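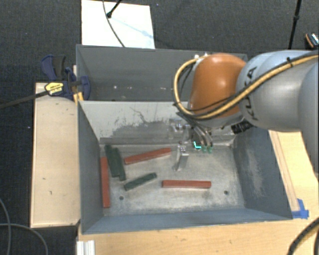

Can you hang a floating vanity on an ordinary stud wall? Put solid wood blocking between the studs at the height of the cabinet's hanging rail and it will hold fine; drywall anchors by themselves won't do.

From: Telma Aravena
To: small-baths list
Subject: Re: Floating vanity, old wall, and do I want oak in there at all?

Hi Vsevolod, hi all,

I put the short answer up top for the people who only read the first couple of lines in the digest (I am one of them, no judgment). The long answer is going to be long, so get a coffee.

Vsevolod Hladun wrote:

> Hello everyone, first post after reading along since spring. We are redoing
> the upstairs bath, a narrow one, and I've talked myself into a wall-hung
> vanity. The one I like is the Jutumel in oiled oak, 600 mm wide, 2 drawers,
> with a ceramic top. The shop also showed me the Lamrani, which is painted
> and cheaper and has a deeper box.
>
> My questions. The wall is a stud wall between the bath and a bedroom. Half
> of it is open right now and the other half still has the old plaster on it.
> The plumber says to just use big toggles. Is that all right? The drain also
> comes out of the wall lower than the drawing for the Jutumel shows. And my
> wife asks if oak in a bathroom with one small window is asking for trouble.
>
> Also how high do people mount these? The leaflet gives a number but we are
> both tall.
>
> Thanks,
> Vsevolod

OK, one at a time, though not in your order.

The wall first. You have half of it open, so you are already luckier than I was! If the vanity lands anywhere near the plaster half, I'd pull the plaster off that section too. It's a dusty afternoon and you will hate it, and then it's over. Get a length of two-by-ten, cut pieces to fit snug between the studs, and screw them in flush with the face of the studs. Wide lumber is the trick. My first blocking was a two-by-four, set with great care exactly where the leaflet said the rail would go, and then I changed my mind about the height after the tile was up. You can guess the rest. With something wide you get a few inches to play with.

Before you close it up, take a picture of the open wall with a tape measure hooked on the subfloor and another one stretched across from the corner. Print it and stick it inside the drawer of whatever you buy. I have gone back to mine more often than to any of the paperwork, mostly for the towel bar.

About the toggles. I don't want to pick a fight with your plumber, and I know people on this list have vanities on toggles that haven't budged. But think about how you use the thing. You lean on the front edge to look at your eyelid in the mirror. A kid hangs off it. The drawers come all the way out with every bottle you own in them. All of that pulls at the top screws, and old plaster crumbles around a hole if it gets worked back and forth. Blocking costs next to nothing while the wall is open.

Now the drain. This one I'd sort out before you order. Drawer vanities usually have a U-shaped notch in the top drawer so the trap can drop through it, and the lower drawer is either shallow at the back or has a cutout of its own. If your pipe comes out low, it may land right behind the bottom drawer, and then the drawer just doesn't close. Ask the shop for the side section of the Jutumel, the drawing that shows the cabinet from the side with the plumbing zone marked on it. The front view is no help here. If they say they haven't got one, ask again, because the people who make the thing surely do. Then put masking tape on your studs at the top and bottom of each drawer box and see where the pipe falls. If it's wrong, have it moved now while your plumber is there anyway and feeling generous.

There are space-saver traps that run flat along the back wall, and I have one from Brendico under the basin in our half bath. I like it, it gave me back most of a drawer. It won't raise your outlet, though, so it only gets you out of trouble if the pipe is a bit off to the side or you're fighting for depth.

Height! Everybody has a number and everybody's number is for somebody else's body. We cut a big piece of cardboard to the size of the cabinet front, put a book on top to stand in for the ceramic, and taped it to the wall at different heights for a week. Washing your face is the test, much more than brushing your teeth. Too low and your back complains, too high and the water runs down your forearms to your elbows. Remember to measure to the rim of the basin and work down from there, and check if the top on yours is a slim one or one of those thick slabs with the bowl sitting proud. We ended up 2 inches above the leaflet and we're medium people. I wouldn't be surprised if you two go higher still.

While the cardboard is up, swing the door and sit on the toilet. I mean it. In a narrow room the corner of the cabinet is right at knee level, and that's where the depth of the Lamrani would bother me. More storage is nice but you walk past that corner every single day of your life.

And oak. I love oak in a bathroom and I'll say so to your wife directly if she wants to write me. Ours is a Studeo cabinet, oiled like the one you're looking at, in a room with one window that sticks. What it needs is air and a rag. We put the fan on a timer, 15 minutes after the light goes off, and that did more for the wood (and the grout) than anything I've rubbed into it. The oil wants redoing when drops stop beading on it. Mine gets it every September, when I'm in the mood for chores, and it goes like this: wipe it down, let it dry overnight, thin coat with a cotton cloth, wipe off everything that's still sitting on the surface, window open. Hang the rag outside flat to dry afterward and don't ball it up in the trash, oily rags can heat up by themselves.

Where oak does get ugly is the end grain along the bottom edge, and black marks around anything made of plain steel. A wet can of shaving foam will leave a ring you'll be looking at for years. Ask what's on the underside of the cabinet as well. Some makers finish only what you see, and the bottom is where the mop and the steam go. If it's raw, give it two coats yourself before it goes on the wall, when you can still flip it over on a blanket.

Painted is less fuss day to day, no argument there. But a chip on a painted drawer front is a chip, and water gets in behind the film and lifts it. With oil you sand the spot, wipe some on and by the next morning you've stopped looking for it. So it comes down to what sort of upkeep you'd put up with — a little every year, or none at all and then a bigger job someday.

One more thing on handles. If you get the choice, go for something you can hook a wet finger behind. Our fronts have the routed grip along the top and it collects toothpaste like you wouldn't believe (I clean it with a wooden skewer). Pretty, though.

Does anybody here have the Jutumel on the wall already? I'd like to know how the runners are holding up, and if the back of the lower drawer is full height or cut down. Vsevolod, tell us where that pipe lands once you've got the tape up, and please measure from the finished floor, tile and all. I forgot the tile.

Telma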